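The Datum

The tide gauge at Girholm had been reading four millimeters high since November. The surveyor took the morning boat out with a level, two staffs and a case of spare batteries, and was on the quay by 9:40.

The gauge stood in a concrete hut at the end of the breakwater. Its zero was tied to a brass bolt in the harbor wall, and the bolt was tied to a second bolt in the church step, 106 meters inland. If the gauge had drifted, the bolts would agree with each other and disagree with the gauge. If the wall had settled, the bolts would disagree.

The surveyor ran the line twice, out and back. The misclosure was under a millimeter. The bolts disagreed by four.

This was not the expected result. The wall had been built by Nartey on bedrock, and the drawings showed the rock at every section. The surveyor ran the line a third time with the staffs exchanged — it gave the same figure — and then sat on the church step and ate lunch.
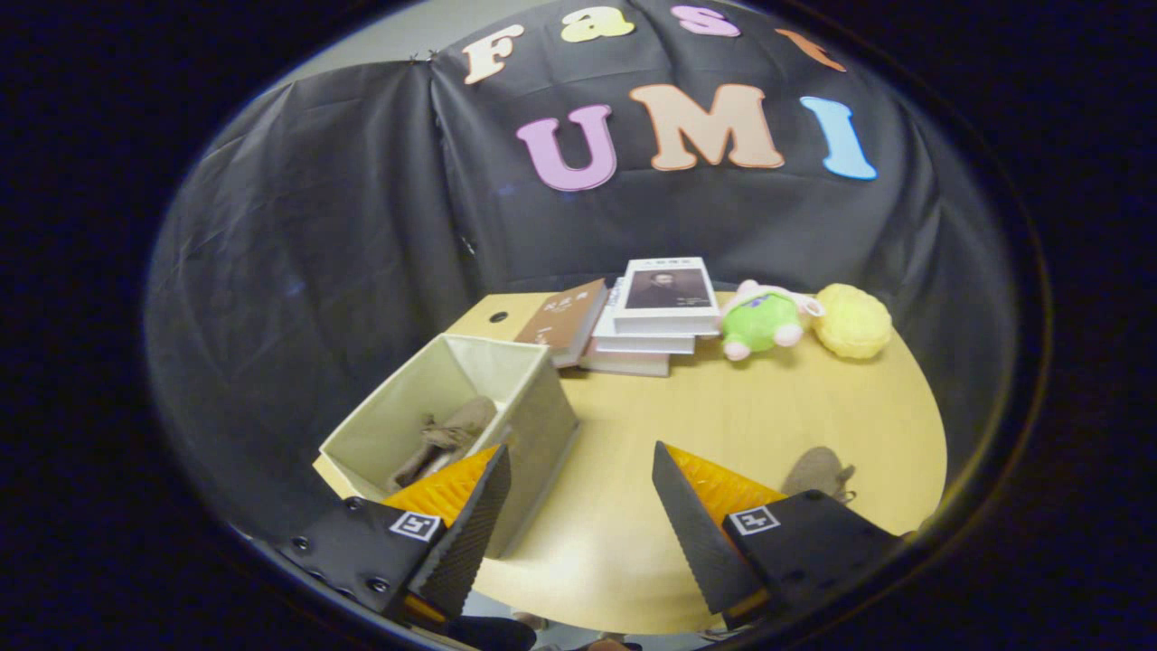 The church register was kept in the vestry and the door was open. The surveyor looked up the step. It had been lifted and relaid after a frost, with a new bed of mortar, and the entry gave the cost as 3,275 including carting. The mason had written one further line in the margin. The bolt had been taken out for safekeeping and put back as near as could be judged.

So the wall had not moved. The reference had. That accounted for the bolts. It did not account for the gauge, which had never been tied to the step except through the wall.

At low water the surveyor went back to the hut and opened the stilling well. The float ran freely. The wire was sound. The Ornitz recorder had been serviced, and the label on the case gave the month as November. Inside, the old pulley had been replaced with a new one, very slightly larger.

Two errors, then, of the same size, with no connection between them. The surveyor wrote this down and looked at it for some time. The office at Bavedico would not accept it. A reviewer would ask for a common cause, and the surveyor would have asked for one too.

The last boat left at 5:15. The surveyor packed the level, locked the hut and walked back along the breakwater. At the harbor wall it was possible to put a thumb on the bolt, and the surveyor did so. The brass was cold and had been worn smooth. Almost 40 years of readings hung from it.

The report ran to one page. Under "Cause" the surveyor typed "Coincidence," deleted it, and typed it again.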